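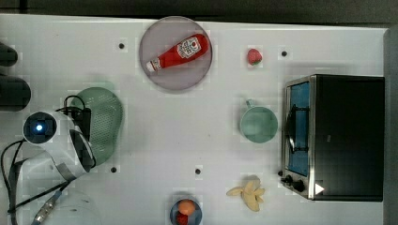

最近迷上了自己熬番茄酱，开个串慢慢说，想到哪儿写到哪儿，顺序会很乱，先说声抱歉哈哈

起因是四月份在家待着没事干，翻出一本旧菜谱，里面有一页被油浸得半透明，写的就是番茄酱。我以前一直以为这东西只能是工厂做的，跟味精差不多，根本没想过还能自己来！

第一锅完全失败。火太大，我又跑去接电话，回来锅底黑了一层，整个厨房一股焦糖加醋的味道，开窗散了一晚上。锅泡了两天才刷干净。

第二锅学乖了，全程小火，人就搬个凳子坐在灶边看书。番茄先划十字烫一下去皮，切块，洋葱切得越碎越好，一起下锅煮软，再过筛。过筛这步真的很累，手腕酸到第二天拧不开瓶盖，但是别偷懒，不过筛的口感像没煮烂的意面酱。

有人问比例，我现在固定的是：番茄5斤，白糖400克（嫌甜的自己减，我家人口味重），苹果醋一小碗，盐看着放。香料用纱布包起来，丁香、桂皮、一点点多香果，煮到一半就捞出来。丁香千万别多！多一粒都会有牙医诊所的味道

说到醋，我试过白醋、米醋、苹果醋。白醋太冲，米醋做出来有点像糖醋排骨的汁（也不难吃，拌饭挺香的），最后还是苹果醋最接近小时候在快餐店挤小包的那个味儿。

小时候吃薯条我是会把小包装攒起来带回家的那种小孩，冰箱门上塞了一排，我妈每次大扫除都想扔，我每次都哭。现在想想也不知道攒来干嘛，多半都放过期了

顺便讲个冷知识，ketchup这个词，比较常见的一种说法是从闽南话里的鱼露来的，早年根本没番茄什么事，英国人还拿蘑菇和核桃做过。我对蘑菇那个版本特别好奇，下次想试试，有做过的朋友请留言救我

朋友 Rin Hosoda 说她外婆会在里面加一勺味噌，我半信半疑地分了一小碗出来试，哇，咸鲜味一下子就上来了，配煎蛋绝了。不过放冰箱第二天味噌味会盖过番茄，所以要加就现吃现加。

再说番茄品种。超市那种硬邦邦的粉番茄水太多，熬半天就剩一点点，颜色还发橘。后来在 Biddale 的早市上买到一种长条形的，肉厚籽少，摊主说专门拿来做酱，一袋子拎回来胳膊都要断了，但是出酱率高好多，颜色也漂亮。

关于什么时候关火：拿个小碟子提前放冰箱冻着，滴一点酱上去，用手指划一道，两边不会马上流回来就可以了。它凉了还会变稠，所以宁可早关一点。我有一锅就是贪心多熬了一会儿，最后拿勺子挖着吃，挤是不可能挤得出来的。

瓶子的问题我纠结了很久。玻璃瓶好消毒，但是倒不出来，拍瓶底拍到手红，然后突然哗一下出来半瓶，整盘薯条直接淹了。挤压瓶方便是方便，瓶口那一圈老是结干掉的酱，得隔几天擦一次。我目前的办法是大份存玻璃罐，吃的时候分一点到小挤瓶里，吃完再灌。

保存：我没有做正经的密封罐装，就冰箱冷藏，勺子一定要干净，闻着不对就扔。吃不完的倒进冰格里冻起来，炒菜的时候丢一块进去，番茄虾、罗宋汤、茄汁黄豆，什么都能用，超级省事！

最后是灵魂拷问，番茄炒蛋到底能不能放番茄酱。我家分成两派，我爸坚决反对，说番茄不够红是你不会炒。我妈每次趁他不在厨房偷偷挤一点。他每次都说今天这个炒得好。（爸你要是看到这条，就当没看到）

还有好几个人私信问薯条怎么炸，这个我真的还在研究，目前冷水泡过再炸两遍的版本最脆，烤的版本软趴趴的，等我弄明白了再另外开一串。

补一条：刚才有朋友问能不能用罐头番茄，能！冬天我打算就这么干，选不加盐的整粒去皮罐头，汁水也一起倒进去，糖要少放一点，边煮边尝。好了我去刷锅了，蘑菇版本有经验的朋友记得留言呀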